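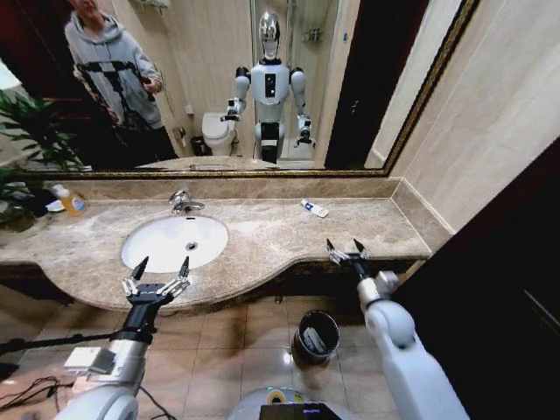 Thread on hard water scale and why most cleaners sold for it are the wrong tool for half the surfaces in a bathroom. I test water for a living, mostly small buildings on private wells, and the question I get after handing over the report is almost never about the report. It's what to do with the white crust. The answer depends on what the crust is sitting on. A long marble vanity top under a wall mirror puts two different problems a few inches apart: glass that doesn't mind a weak acid, and stone that does.

Basics first. Scale is mostly calcium carbonate, with some magnesium. It stays behind when water evaporates. Marble is also mostly calcium carbonate. Anything that dissolves the first will dissolve the second. No label wording changes this.

Hardness is reported in mg/L as calcium carbonate, or in grains per gallon. One grain is 17.1 mg/L. Over 180 mg/L is usually called very hard. The last building I sampled came in at 189 at the kitchen cold tap. That's 11 grains, and enough to leave a visible ring from a single drop.

For comparison, a well out on the MacKinnon road read 506. The owner had replaced two water heaters and blamed the heaters.

Take the sample cold, from a tap upstream of any softener, after letting it run for a few minutes. Test strips will tell you soft, hard or very hard. They won't tell you 189 vs. 210. If you're sizing a softener, get a titration done.

Vinegar. Household white is 5% acetic acid. Fine on glass, fine on most chrome if you rinse. Not on marble, travertine or limestone, at any dilution. Diluting it slows the etching. You still get a dull spot, and you notice it the next time light comes in low across the counter.

Same goes for lemon juice, citric acid, and anything with sulfamic acid on the back label. Turn the bottle around before you buy. "Natural" tells you nothing about pH.

Etch vs. stain: a stain is darker than the stone, an etch is usually lighter and duller. Run a fingernail over it. An etch in polished marble often feels slightly rough. Stains can be drawn out with a poultice. Etches have to be repolished, and no sealer will fix one.

Sealer, while we're here. An impregnating sealer slows liquids going into the stone. It doesn't stop acid acting on the surface. Catriona Baxter, who taught me stone work, used to set a cut lemon on a sealed offcut for 15 minutes and then hand it around. It worked better than any lecture.

What to use on scale that's already on marble: a plastic razor blade held nearly flat, with the surface wetted with a drop of neutral dish soap. Slow passes. Metal blades work too if you've done it before. Wipe, rinse, dry. Heavy buildup around a faucet base takes several sessions.

Glass: put the acid on the cloth, never on the mirror. Spray runs down, collects along the bottom edge and creeps in behind the silvering. That's where the black edge comes from. It also drips onto the counter, and now you have both problems.

Metal mirror frames: a damp cloth, then a dry one. Thin plated or lacquered finishes don't survive acid or ammonia for long, and you can't tell which you have by looking.

Shower heads: unscrew, soak in vinegar for an hour in a bowl, in the sink, away from the stone. The tie-a-bag-around-it method is fine until the bag leaks.

Never mix an acid cleaner with bleach. It releases chlorine gas. That includes using one in the toilet bowl right after the other.

Bülent Toprak asked in January whether magnetic descalers work. I ran a Barent clamp-on unit for a winter on my own line. Hardness in and hardness out were the same, as you'd expect, and the kettle scaled at the same rate as before. One house, one unit, no control. I took it off.

An ion exchange softener does work. It swaps calcium for sodium, so leave the kitchen cold line unsoftened if anyone is watching salt. Mine is an Ikura, second hand. The meter says 1124 gallons since the last regeneration, which is late, so I have the hardness setting wrong somewhere.

The cheapest fix is still a squeegee and a dry towel. Water that doesn't evaporate on a surface doesn't leave scale there. Thirty seconds after the sink is used.

Next thread will be iron. Orange stains in the tank, slime in the filter housing, and why your softener resin hates both.

Contact | © 2018 Karkosano Water Notes | Back to top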